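September, bench notes, Waltstead room
Topic: marker-based relative pose between the two hand grippers, and why the left/right distance jumps

Starting state this morning. Kuldeep's merge from last night is in, so the tracker now writes both hand poses and the relative transform to the same log. Replayed the old session first to make sure nothing moved. Head pose is the same as before to the last digit. Left and right hand trajectories are the same. The relative transform is new, so there was nothing to compare it with except the difference of the two world poses, and that is where the trouble shows.

The two should agree. World pose of left times inverse of world pose of right gives one estimate. The square marker seen directly by the other gripper's camera gives a second one. On the replay they agree while the hands are apart, then when the grippers come close the marker estimate jumps by a couple of centimeters and comes back. It does this every time the hands close in, so it isn't random noise. Eamon thought it was a timestamp problem. I thought it was the lens model.

Timestamps first, as they are cheap to check. Shifted the right stream against the left one in steps, both directions, and recomputed the residual. The minimum is at zero offset, with a clean bowl on both sides. If the clocks were off the jump would also scale with hand speed, and it doesn't. Slow approach and fast approach give the same size jump. Crossed that one out. Eamon agrees.

Lens model next. We calibrate with a board held well out in front of the camera, mostly in the middle of the image. The marker on the other gripper is almost never there. It shows up at the far left or right, at a steep tilt, very close. The fisheye fit is extrapolating out there. Pulled corner detections for the closest approaches and plotted reprojection error against distance from the image center. Flat up to a point, then it climbs hard. Everything past the knee is a marker on the neighboring gripper.

Recorded new material after lunch with the two of them held side by side, with the plate and yellow banana-shaped object on the round table as the target.

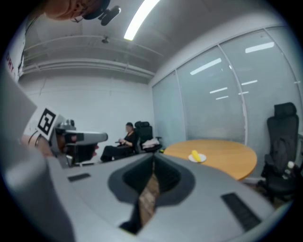 Close-hold case, other gripper at left with its marker tilted. View from the hand camera.

Used this kind of view for the rest of the afternoon. The marker is large in the image, which the detector likes, but it is tilted and sits out where the fit is bad. The detector has no complaints. All four corners come back with high confidence and the pose solver returns a pose with a low residual, just the wrong one. A filter on residual alone will never catch it.

Second thing, which I had not been looking for. With a strongly tilted square there are two poses that explain the corners almost equally well. Our solver returns the best one and throws away the other. Printed both. On part of the close-hold recording the ratio of the two errors is near one, and the winner flips between consecutive images. So there are two faults stacked on top of each other: a slow bias from the lens fit, and a fast flip from the ambiguity. The jump we saw in the replay is mostly the flip. The bias is what is left after the flip is removed.

Changes made, in order:

a) Solver now returns both candidates with their errors. Small change, but it touches the log format, so version number went up. Old logs still load; the second candidate comes back empty.

b) If the error ratio is too close to one, pick the candidate nearer to the world-pose prediction, and mark the sample as ambiguous. It is not dropped. Vandana wants the flag kept through to export so the training side can decide.

c) Corner weights now fall off with distance from the image center. Crude. Should go away after recalibration.

d) Viewer draws both candidates, chosen one solid, the other one thin. This helped more than any of the plots.

Results on the close-hold recording. With (b) only, the flips are gone except for one short stretch. With (b) and (c), the remaining offset shrinks but is still visible as a slow lean while the hands are together. I am not going to tune the weights any further to chase it. That is calibration's job.

The short stretch where (b) fails: the world-pose prediction itself had drifted. Checked the feature tracks for it. The camera was pointed up and most of the image was ceiling and wall, with the glass partition taking up the right side. Many of the tracks sit on light reflections in the glass. They move consistently with each other and wrongly for the room, so the outlier test lets a good part of them through. Bumped the cap on tracked features to 200 to see if the honest ones would outvote the rest. Slightly better, and slower. Put it back.

Better idea from Omprakash: spread the features over a grid so that one region can't take them all. Tried it with a 24 cell grid. The drift in the stretch is gone on this recording. Have not run it on anything else, so it stays behind a flag, default off.

Also noticed that the gripper's own body fills the lower part of every image and we were still picking up features along its edge. They never move, which drags the motion estimate toward zero. There is supposed to be a mask for this. The mask file was there, but it was loaded for the left camera and applied to both. The right one had been running without a proper mask. Fixed, and added a check that fails loudly if the mask name and the camera name don't match. Need to find out how far back this goes. Ravindra has the list of sessions.

Replay of the whole set with all of the above except the grid: 9 sessions in, all finish, no crashes. Session 1861 is the one with the worst jumps from before, and its relative distance plot now looks like two hands approaching and leaving. Still the slow lean at the closest point.

Open items

-- Recalibrate both hand cameras with the board out at the edges and at close range. Kuldeep says Illetti left a smaller board in the cabinet. Use that one; the big one can't be brought close enough without leaving the image.
-- Rerun with new intrinsics and remove (c) if the lean goes away.
-- Grid features on the full set before anybody turns the flag on.
-- Ask Ravindra which sessions used the wrong mask. Re-export those.
-- Vandana to confirm the name of the ambiguous flag before the export schema is frozen. I called it pose_ambiguous, she may want it per hand.
-- Write a unit test for the two-candidate solver using synthetic corners at steep tilt. I keep putting this off.

Branch is pushed, not merged. Kuldeep to review.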